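Does a quarterback's home/away split mean anything for picking games?

Posted by Nayara Arruda

I run a small pick'em pool with people from work, 16 of us, and one guy swears by home and away splits. He says our local quarterback, Pietrzak, is a different player on the road and that he has the numbers to prove it. The numbers are 11 road starts. I don't buy it, but he won the pool last year and now everybody copies him. Is there anything to this, or did he get lucky?

Sumathi Panicker

Lucky, mostly. Eleven starts is nothing. Two of those could be in freezing rain and one could be a game he left in the second quarter, and the average still gets quoted to a decimal point. Ask your friend what the split looked like the season before. If he changes the subject, you have your answer.

I used to keep all this in a spreadsheet. I had completion rate, yards per attempt, turf or grass, kickoff time, days of rest.

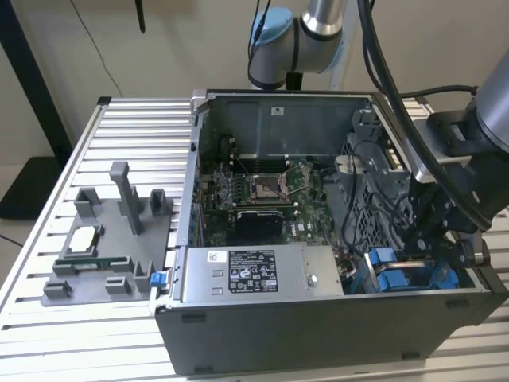 After about 500 games the only thing I trusted was that home teams win a bit more often than road teams, and the point spread already has that in it. Rest days looked good for a while and then fell apart. If your pool picks against the spread, splits won't help you much. If it's straight winners, take the favorite and quit reading previews.

Jemska

disagree, some guys really are worse on the road. crowd noise is real, you can't hear the snap count. my picks are over 50 percent this year going mostly by home record

Sumathi Panicker

Over 50 percent against the spread or straight up? Picking every favorite straight up would beat that.

Jemska

straight up. but I don't pick every game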